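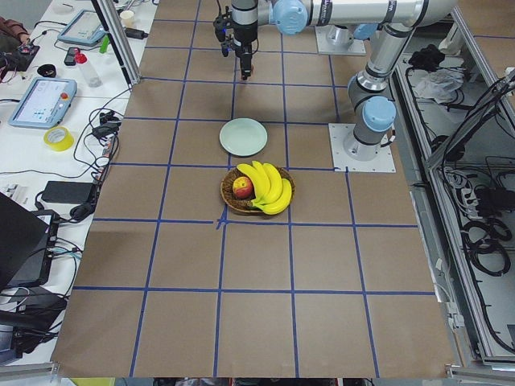
Last updated: May 23, 2020

4.2 How workers' complaints travel through the supply chain

We turn now to the question that first drew us to this project, and the one our interview partners were most eager to talk about: what happens to a complaint after a sewing-floor worker makes it? In the earlier sections we described the written grievance policies of the three buyers in our study, Arkitz, Cosden and Ó Flaithearta, and we noted how much alike they are on paper. All three promise a reply in writing, and all three name a person at the supplier factory who must receive the complaint. Once we began following individual cases, though, the likeness fell away rather quickly.

Our records cover 399 complaints filed at 16 supplier factories. Of these, 231 concerned pay in one way or another — late wages, missing overtime, deductions for meals or transport that the worker did not remember agreeing to. The remainder were a mixed bag, and we have tried to resist the temptation to sort them too tightly, as workers very often raised two or three matters in the same breath. A woman who came to talk about a broken fan might stay to talk about her supervisor, and the form she filled out would mention only the fan.

Readers of Ristić's earlier work on factory councils will recognize this pattern. Snežana Ristić argued that forms teach people which troubles are worth mentioning, and our material gives her a good deal of support. At the Cosden suppliers, where the form offers a short list of boxes to check, complaints about how people were spoken to hardly appear at all. At the Ó Flaithearta suppliers, where the form is a blank sheet, they appear often, and sometimes at great length. We are fond of these longer statements and have quoted from them generously in Section 5.

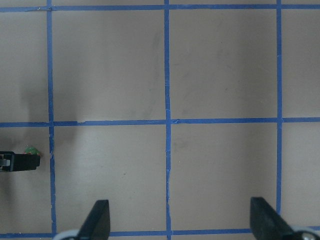

Figure 3. Work surface divided into rectangular cells with blue tape.

Waiting time was the other great difference. Some complaints waited up to 57 days for a first reply, and the longest waits were found where the factory sold to more than one buyer. Managers there told us, quite openly and with some weariness, that they were never sure whose procedure came first. Anitha Gounder, who conducted most of the interviews at the Drernusow site, found that workers had grown used to this and would simply file the same complaint twice, once with each buyer's office. We counted such pairs as a single complaint wherever we could match them, and we are grateful to the site's clerks for their patience with our many questions in October.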